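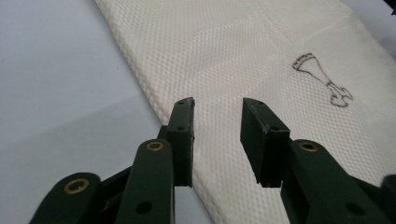 The open jaws of a hand-held gripper over a folded white cloth with an ink sketch on it. One finger pad has a small chip at its top edge.

The Book of Small Rules

The first rule in the binder at Groteo is about fingernails. It says that anyone who is going to spend a shift holding a gripper should trim them, and it has a coffee ring next to it, and somebody has underlined the word "both" in "both hands" so hard that the pen went through. I liked the binder right away. I had driven out to see it on a gray December morning, expecting to be handed something stiff and legal, and what I got was a fat blue thing with soft corners that had plainly been carried around, argued over, and set down on wet counters for a good long while.

Groteo is a small company on the second floor of an old shoe warehouse, and its people teach machines to handle laundry, dishes and the other soft or slippery odds and ends of a household. They do it by doing the chores themselves, over and over, with a gripper in each hand and a camera riding along on top. The recordings go to customers who build home robots. If you want a machine to fold a dish towel the way a sensible person folds one, the thinking goes, you had better start with a sensible person, a towel, and a pair of jaws the machine could use as well.

The binder belongs to Rosalba Morelli, or at least she is the one who gets to write in it with ink. Everybody else uses pencil. She came to robots from a hotel laundry, where she ran the folding room and trained new hires, and she has kept a folding-room way of looking at things. She watches elbows. She notices when a stack is leaning. When I asked how she'd describe her job, she thought about it for a while and said, "I write down what we already agreed on, so we don't have to agree on it again every time somebody's out sick."

There are 77 rules at the moment. There were 100 last spring, and she is prouder of the cutting than of the writing, because a long list is a list people stop reading somewhere in the middle. Some rules were merged. Several had been written for a table that was sold. One forbade humming, and she still goes back and forth about that one (the microphones are switched off these days, so people hum).

A good many of the survivors are the sort of thing you'd nod along to. Clear the table to the edges before you start. Begin with the jaws open. Approach a fold from the open side, and slow down before you touch the cloth, even if you've done it all morning and your hands are bored. If you fumble, don't hide it: finish the fold as best you can and mark the recording as a fumble. That last one took some doing, Morelli told me. People are proud, and they would stop and start over the moment a corner slipped, and so for months the company had a beautiful library of folding in which hardly a thing ever went wrong. A customer asked, very politely, what their robot was supposed to do when it dropped something.

Then there are the rules about the tools, and these have the most pencil around them. Every gripper gets looked over before a shift. You open and close it, you feel for play in the links, and you run a thumb along the finger pads. A pad with a nick in the corner sounds like nothing much, and for a coffee mug it may well be nothing much, but a rough corner can catch a thread in an open weave, and a caught thread changes how the cloth moves. The binder's answer is rule 6, and I'll give it in full because I enjoyed it so much: "Chips get written down. Chips on the gripping face get swapped. Chips anywhere else get talked about." I asked who does the talking. Whoever is standing there, it seems, and it can take up most of a coffee break.

The cloths have rules too. Plain ones are kept in one bin and printed or drawn-on ones in another, and a session has to use both. A machine that has only ever seen blank towels may get peculiar ideas when it meets one with a picture on it, and it may take the lines of a drawing for a crease or an edge. People's kitchens are full of towels with roosters and lemons and state maps. So the drawings stay in, and they have to turn up every which way, right side up, sideways, half tucked under a fold. A waffle weave counts as its own category, separate from flat cotton, after what I gather was a fairly heated week.

I should say that none of this is law. There are proper standards for robot safety, written by proper bodies, and Groteo keeps those on a separate shelf and follows them. What the binder covers is the homelier ground in front of all that, the everyday craft of making a good example. Other shops have their own versions. Clallau, a competitor across the river, keeps its rules on laminated cards clipped to each station, and Ruiz-Ortega, which mostly records warehouse packing, has gone to short videos and swears by them. Last year the three of them started trading notes, carefully at first, the way neighbors do over a fence, and 2 pages of shared wording have come out of it so far. One covers consent and faces: no recording of anyone who hasn't signed, and no mirrors or windows at the back of a table. The other covers how to label a fumble.

That's slow going, and Morelli would be the first to say so. The Clallau people call a fumble a "miss," and they are fond of the word. But a customer like Juscombe, which buys recordings from all three, would dearly love for them to mean the same thing by the same label, and she thinks they'll get there by summer if the coffee holds out.

Before I left she let me try a towel. The grippers were lighter than I expected and my wrists didn't know what to do with themselves. I came at the fold from the closed side, naturally, and pushed the whole thing into a sort of hill, and I was about to shake it out and start fresh when she put a hand on the table.

"Finish it," she said, and reached for the pencil – and my towel went into the log as a fumble, with my initials beside it.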